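Minutes of the March Members' Meeting
Nultmont Shoe and Leather Swap

The meeting got going a little after 7:00 p.m., once everyone had found a chair and the last of the coffee had been poured. Antigoni Gavalas chaired and also took these notes, so please forgive her if your remark came out shorter than you made it. The February minutes were read and accepted with one correction: the boots donated at the winter swap were Ferri ankle boots in brown suede, and the earlier minutes had them down as black.

Spring swap

Most of the evening went to the spring swap, and quite right too, as it is the thing we all look forward to. Antigoni reported that 1,263 pairs came through the doors last year across both swaps, which got a very nice round of applause. The hall has been booked again on the same terms as last spring. We will have the long tables along the window side for women's flats, loafers and sandals, and the shorter ones near the stage for men's dress shoes and anything in a wide width.

There was a long and friendly discussion about whether sneakers should have their own table this time. Those in favor felt that people come in asking for them first thing and then crowd the aisle. Those against worried that the dress shoes would be left looking lonely. It was agreed to give sneakers a table of their own by the side door and to see how the morning goes.

Entry will be limited to 150 people in the first hour. Members who bring shoes the evening before may come in with the first group, as always.

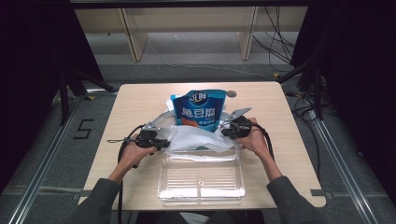 Sizing labels came up next. Several members said that the European and American sizes got mixed together in the fall, and one poor gentleman went home with a pair of Wanero oxfords he could barely get his toes into (he was very gracious about it and has since traded them). From now on every pair gets a tag with the size exactly as stamped in the shoe, plus a note if it runs small or large. If the stamp has worn away, please measure the insole and write the length in inches. A motion to buy 300 new tags with strings was carried with no one opposed.

Condition of donated shoes

We went back over what we will and won't take, and the general feeling was that we've been a bit too soft-hearted. Scuffs are fine. A worn heel tip is fine if the heel itself is sound. Cracked soles, split seams and peeling linings should be kindly declined at the door, and the person thanked all the same. Patent leather with sticky spots was argued over at some length, and we settled on leaving it to whoever is on the door.

Repair evening

The repair evening will go ahead on a Monday, starting at 6:30 p.m. Bring your own brushes and cloths if you have them. We have plenty of neutral cream but are nearly out of the dark brown, so the group will order more from Tandine along with waxed laces in two lengths. Spending of up to $200 was approved for the lot. Antigoni has offered to show how she stretches a tight toe box, and she asks that you bring a pair you aren't too fond of for the first try.

Other business

A member asked whether handbags and belts could be added to the swap. There was a good deal of warmth toward belts and rather less toward handbags, mostly on account of the space they take up. Belts will be tried on a rack this spring. Handbags will come back to us at the summer meeting.

One pair of navy kid gloves was left behind at the last meeting and is still waiting in the desk drawer.

The meeting closed at 8:50 p.m. The next one will be in April, same room and same hour, and new faces are very welcome.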